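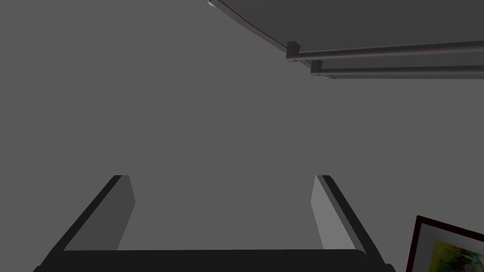
Wrist camera view from the simulator, gripper open, nothing held.

Ticket 1664 – Grorel gripper kit, simulator package
Status: open, waiting on customer
Product: Grorel two-finger gripper with Bruretti simulation add-on
Raised by: Sarahí Manríquez, Wannasri

Problem as reported
We are trialling the kit before deciding whether to buy it. In the simulator the gripper opens on command, but the close command stops early and the status goes to "holding" with nothing between the fingers. The wrist view is attached. Same result on 9 runs out of 20. The other runs closed fully.

First reply, support desk
Thanks for the picture. The fingers look well apart and there is only wall in the gap, so we can rule out a prop from the room sitting between them. The panel with the two rails and the framed picture are room props and we have left them in for now. Please send the controller log for one good run and one bad run, and tell us which room file you loaded.

Customer, 14:10
Logs sent. Room file is the Stunden one that came with the add-on, not edited. Arm speed is at the default.

Support, 15:35
Both logs read. In the bad run the controller reports a contact force on the right finger before the fingers have moved far. In the good run there is none until the tips meet. We loaded the Stunden room here and got the early stop on the second try.

Steps tried here
Contact margin lowered one step: no change.
Room props removed: no change, so the panel and picture are not the cause.
Collision shape for the right finger rebuilt from the kit file: 20 runs, all closed fully.

Workaround
Delete the cached finger shapes, restart the simulator and let it rebuild them. Do this again if you change gripper version – the old cache is not cleared for you. The hardware driver doesn't use these files.

Customer, 16:50
Cache deleted. Closed properly on the first 2 tries. Will do a full set of 20 tomorrow. Can the trial be extended while we test?

Support, 17:05
Request passed to sales. Please post the results of the full set on this ticket.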